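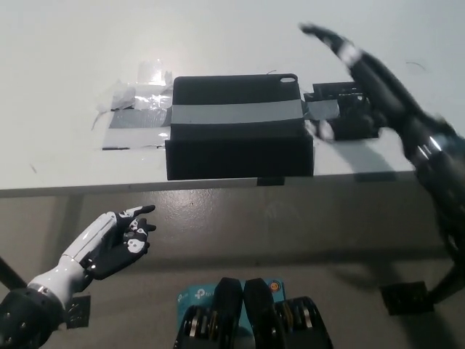 Els Van Wijk
Member, student robotics team lead

Our club is entering the tabletop handover event with a two-arm setup. The black box on the table is held down with gray duct tape, and a smaller box sits to its right, joined to it by a short piece of the same tape. When the arm sweeps over the small box at speed, the hand's position at the end of the move is off by 10 to 15 mm. At half speed the error goes away. The control loop runs at 200 Hz. Is this tuning or mounting?

Teun Stevens
Regular contributor

Check mounting first. Duct tape creeps under side load, and the front panel of your box overhangs the table edge a little. Mark the box outline on the table, run the fast move 300 times, then compare. If the outline still matches, log commanded and measured joint angles — a lag that grows with speed points to the controller. Add velocity feedforward before you raise any gains.

Pereyra
New member

Same problem in December with our Stiltero build. We used clamps. Didn't log anything so can't say which part fixed it.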